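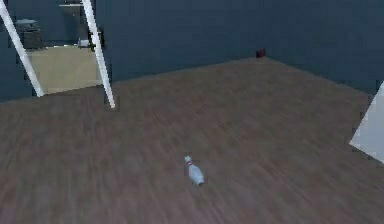
Simulated interior with a bowling pin lying on the floor, from the Mamodport object-search work.

1/ The Mamodport group at the Skavstead Institute has released results from its study of how mobile robots decide that an object has been found. The work was led by Chie Uchida and Hervé Besson. A summary follows in this thread.

2/ The task is simple to state. A simulated robot starts at a random point in a furnished interior. It is given the name of one object, such as "bowling pin," and must move to a position where that object is in view and then stop. Stopping is a choice the robot makes by itself. It receives no signal that it has arrived.

3/ Most published work on this task concentrates on exploration: which room to enter next, which doorway to try. Our error logs from last year pointed to a different problem. Many failed runs had reached the right room. The robot had the object in view and kept moving.

4/ Objects lying in an unusual position were a large part of this. A bowling pin is normally shown to a detector standing upright. On its side, with the neck pointing away at an angle, it scores lower, and a fixed confidence threshold will often reject it.

5/ Lowering the threshold is the usual remedy. It helps with tipped objects and causes trouble elsewhere, as the robot begins to stop in front of furniture legs, door edges and anything pale and narrow.

6/ The method we tested leaves the detector unchanged. When a candidate scores in a middle band, the robot holds its search plan, takes a short sidestep, and scores the same patch of floor again from the new position. The two scores are then combined, with more weight given to the view that shows more of the object's outline.

7/ We call this step the Nishimura check, after the building where the first version was written. It adds at most two short moves to a run. The search plan resumes from the point where it was held.

8/ The evaluation used 2,551 runs across 18 simulated interiors. No interior used for tuning was used for testing. Objects were dropped from a low height and allowed to settle, so that many came to rest on their sides or against a wall.

9/ The main result: of the 2,551 runs, 681 ended in failure under the fixed threshold. With the check switched on and the same starting points, 216 of those 681 became successes. Each of the 216 was replayed and reviewed by Reiko Nakajima before it was counted.

10/ Large open floors gave the clearest gains. An object lying alone on a plain floor is easy for a person to notice. For the robot it may cover very few pixels, and a wood-grain texture smeared by the renderer can weaken the outline further. A second view from the side was often enough to settle the matter.

11/ Gains were small in cluttered rooms. When the object was behind a chair or table leg, a short sidestep often left it just as hidden. A longer move would help in such cases – at a cost in path length that we did not wish to accept in this study.

12/ There were also new failures. In some runs the check confirmed a wrong object, most often a white one of similar height. These cases are listed one by one in the appendix, with the scores from both views, and are included in the totals reported there.

13/ Readers should keep two limits in mind. All results come from simulation, with even lighting and no sensor noise. In addition, the combining weights were set by hand. Renji Imai is now testing whether they can be learned from the logs without harming performance on upright objects.

14/ A question received on Tuesday asked whether the check could be replaced by training the detector on more tipped objects. We tried this. It worked for the object types that were added and did little for the rest. The two approaches can be used together, and the appendix reports that combination in its second table.

15/ The run logs, starting points and object positions are available to research groups on request. Please state which interiors you require, as the full set is large. Requests are handled by Rosemarie Steinbach at the Skavstead data office.

16/ The code for the check is included in the Manstead release of our navigation tools. It is off by default. Users who turn it on should set the middle band for their own detector, as the values in the release were chosen for ours.

17/ Chie Uchida will present the work at the institute's open seminar in June. The talk will cover the failure cases in more detail than was possible here. Corrections and questions may be posted as replies to this thread and will be passed to the authors.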